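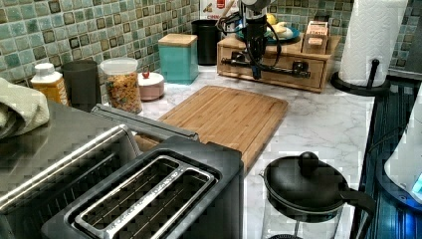
Figure 1. Le plan de travail avec le grille-pain, la planche en bambou et les boîtes contre la mosaïque.

2. Observation du plan de travail

Notre projet, nommé Wullum, étudie comment on range une petite cuisine partagée. J'ai rédigé cette partie le 26 août 2019. La question était simple : quels objets doivent rester sous la main le matin ? Le grille-pain à deux fentes est resté à l'avant du plan, devant la planche à découper. Les céréales sont dans un bocal en verre transparent, et cela aide à voir ce qu'il faut racheter. Les boîtes opaques, par contre, demandent une étiquette — nous l'avons prévue pour octobre.

3. Les surfaces en bambou

Le bambou clair revient à plusieurs endroits. Nous avons noté le sens du fil et la forme des bords, parce qu'un bord avec des moulures se nettoie moins vite qu'un bord lisse. Pour l'essuyage, nous comptons environ 14 minutes par semaine.

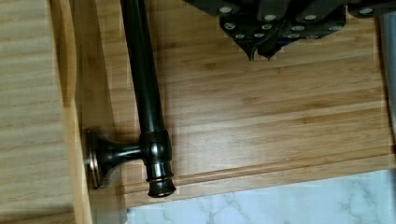
Figure 2. Barre à serviettes de couleur bronze foncé et panneau en bambou, vus de dessus.

La barre sera comparée avec un simple crochet dans la partie 4, écrite par Liên Đồng.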